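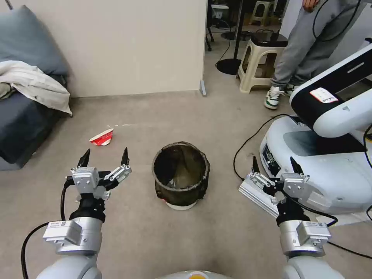

When you clean a living room with a carpet, begin with the rubbish and only after this take the vacuum cleaner. I learned it in our flat in Bremau, where I pulled a full machine over bread crumbs and sweet papers for many years. Bring the bin into the room, do not carry every thing to the kitchen. A round mesh bin like this one is good for dry things, for example a paper cup that lies on the floor beside it, but a cup with a rest of coffee should be emptied in the sink first. In mesh the small wet drops find their way out, and coffee on a beige carpet is a long work.

Put a sheet of newspaper on the bottom of the bin, folded two times. It holds back dust and pencil shavings.

Next comes the sofa. Shake the blanket outside or from the window, then fold it. Lift the cushions and feel with your hand in the gap behind the seat. My neighbour Iveta found her house key there in July, after she had paid for a new lock.

Cables on the floor I lift to a chair before I vacuum. Go slowly along the wall, where most dust stays, and finish at the door.

For a fresh coffee spot: cold water, white cloth, press and do not rub. Old spots I have not solved yet. If you know a way without strong smell, please write to me.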